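Catix Institute Publishes Study of Small-State Voting Alignment in Regional Organizations

8 Jul 2020

The Catix Institute has released a working paper on how small states align their votes in regional organizations when they receive development funding from competing outside partners. The paper, prepared under the Lungu Program on Comparative Diplomacy, is available now through the institute's online library.

The study covers 2,072 recorded votes in five regional bodies. Of these, 1,013 were contested, meaning that at least one member voted against the majority or formally abstained. Votes adopted by consensus were coded separately and are excluded from the main analysis. The sample contains 34 states, each of which held full membership in at least one of the bodies for the whole period under review.

The authors test two common explanations of alignment. The first holds that recipient governments vote with the partner that provides the larger share of their external funding. The second holds that alignment follows older ties, such as shared legal systems, trade routes and the training of senior officials. The paper finds limited support for the first explanation. Changes in funding share are followed by changes in voting on procedural and budget questions, but the effect is weak on questions of recognition, observer status and membership.

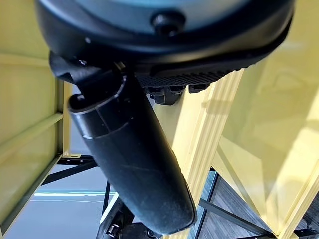 Support for the second explanation is stronger, although it varies by body. Where a secretariat publishes voting records within the same session, states depart from their established positions less often. Where records are published later or only in summary, departures are more frequent and are harder to link to any single partner. The paper treats publication rules as a variable in their own right and recommends that later studies do the same.

Coding was carried out with the Gratano scheme, which assigns each vote to one subject category and one level of formality. Votes that fit more than one category were reviewed by a second coder. The full codebook, including the rules for split and explained votes, is attached as an appendix. A replication file will follow in September.

The paper does not address bilateral agreements or votes taken in closed session. It also makes no claim about the motives of individual governments, as the records used do not include internal instructions to delegations.

A second paper, on the role of observer delegations in agenda setting, is in preparation.

About the Catix Institute

The Catix Institute is an independent research organization based in Puditz. It publishes work on diplomacy, regional organizations and foreign policy analysis. Requests for review copies and data access should be sent to the institute's publications office.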